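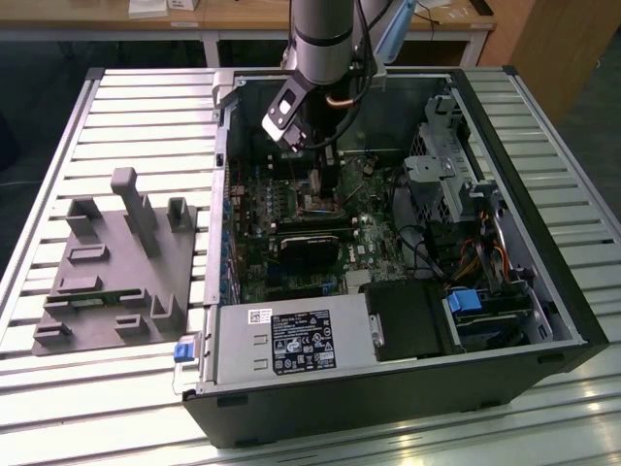
Section 4. Fitting the Plavport memory kit

Read this section through before you start. It covers desktop towers with full-size memory slots. For small cases and all-in-one machines, see the Laltness supplement.

What you need

A crosshead screwdriver, a wrist strap, a soft brush and a small dish for the screws. The screws supplied with the kit are spares and are not needed for a normal fitting.

CAUTION: Shut the computer down fully. Sleep mode is not enough. Unplug the mains lead at the wall before removing any panel.

4.1 Opening the case

1. Save your work and shut down.
2. Switch off at the wall and pull out the mains lead, then the monitor, keyboard and network leads.
3. Hold the power button in for six seconds to drain what is left in the supply.
4. Lay the tower on its side, with the removable panel facing up.
5. Undo the screws at the rear edge of the panel. Slide the panel back and lift it off.
6. Put on the wrist strap and clip it to bare metal on the case. Paint does not give a good contact.

Note: If there is dust on the board, brush it away gently. Do not use a household vacuum cleaner inside the case.

4.2 Fitting the modules

1. Find the memory slots. Your computer's own handbook shows which pair to fill first.
2. Press the clips at the ends of the slot outwards. Some boards have a clip at one end only.
3. Hold the module by its short edges. Turn it so that the notch lines up with the ridge in the slot.
4. Push down evenly with both thumbs until the clips close.
5. Repeat for the second module.

CAUTION: If the module will not go in, take it out and check the notch. A module forced in the wrong way round can damage the board, and this is not covered by the guarantee.

Note: A long graphics card may get in the way of the clips. Remove the card first if you cannot reach them.

4.3 Checking the result

1. Refit the panel, stand the tower up and reconnect the leads.
2. Switch on. The first start can be slow while the computer tests the new memory.
3. Open the Dullumora utility and choose Memory. The new total should be shown.

If the screen stays blank, switch off, unplug and seat both modules again. If code 34 appears, the two modules do not match. Code 109 means that the slots have been filled in the wrong order; go back to 4.2, step 1.

Stamatopoulos Components, November 2024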